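Patch Day: learning to love the switch

March newsletter, by Xóchitl Villaseñor
3 comments | Share

If you walked past the back room at Codport one evening this month and wondered why there were grown adults on the carpet cheering over a network cable, I can explain! We finally held Patch Day, the hands-on session a lot of you have been asking for ever since the Curnerlow move, and it was so much more fun than any evening about Ethernet has a right to be.

The idea came from Gearóid Fitzgerald, who looked after the network at our old place and who has opinions about cable (short version: label it, don't bend it, never trust a gray one). He wanted everybody who shares the office to be comfortable plugging in their own desk. Up to now, when a link went down, people sent a message and waited. Now about 40 of us know how to go and look, and I am thrilled about it.

We started with the cables themselves, off the rack, passing them from hand to hand. Gearóid had everyone close their eyes and find the little plastic tab on an RJ45 plug by touch, then press it and let it spring back. It sounds silly, but I've been using these things for years and had never paid attention to how that tab feels when it's healthy and how it feels when it's about to snap. We had a whole bowl of broken ones to compare (thank you to everybody at Mulov who saved theirs for us, it was a fantastic bowl).

Then came seating the plug. You line it up square with the jack, push on the body of the connector, and stop when you hear the click. After the click you give it a tiny tug. The tug was the thing most of us had been skipping! A plug can sit right in the mouth of a port looking perfectly fine and still not be latched, and I'm sorry to say that at least one of the great mysteries of last winter was exactly that.

After the break we did port numbers, and this is where I got really excited, because I had always assumed the numbers just ran along in order. On plenty of switches they zigzag: odd numbers in one line, even numbers in the other, so 13 has 14 for a neighbor and 15 comes next on its own side. Once you've seen it you can find any port in a second. Until you've seen it, you plug into 16 when you mean 15 and spend an unhappy afternoon in the settings page.

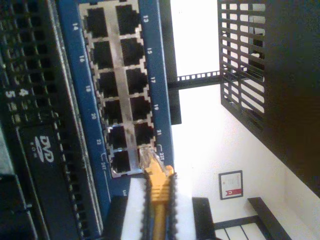 Page last changed: March, 4:15 p.m.

Port 23 is a good one to practice on. It's down at the end of the odd numbers, with 24 for company, and a yellow cable shows up so nicely against the blue that you can check your work from across the room. I love a yellow cable. I have put in a request for more yellow cables.

We finished with the label game. Everyone drew a slip with a desk name and a port number on it, wrote a tag for their cable, and handed it to someone else to plug in. If your partner had to ask you what you'd written, you went again. My sevens apparently look like ones, so I had three goes at it and cheered the loudest when it worked. The Cuautle team got theirs right the first time and have been quite unbearable since.

A few things to remember for your own desk. Write the port number on both ends of the cable, and put the tag a hand's width back from the plug so it doesn't get in the way of the tab. Leave a bit of slack. If you move a cable to another port, change the sheet on the door before you go back to your chair, even if you're only trying something for a minute. And please hang on to your dead cables, we'd like to fill the bowl again.

We're planning a second evening on crimping your own plugs. The tool is easy enough, but getting all those little wires in the right order takes patience and good light, so bring your reading glasses if you use them. There are 40 spare connectors in the drawer under the printer and we fully expect to ruin a lot of them. Put your name on the list by the kettle if you'd like to come, beginners very welcome!

3 comments | Share this item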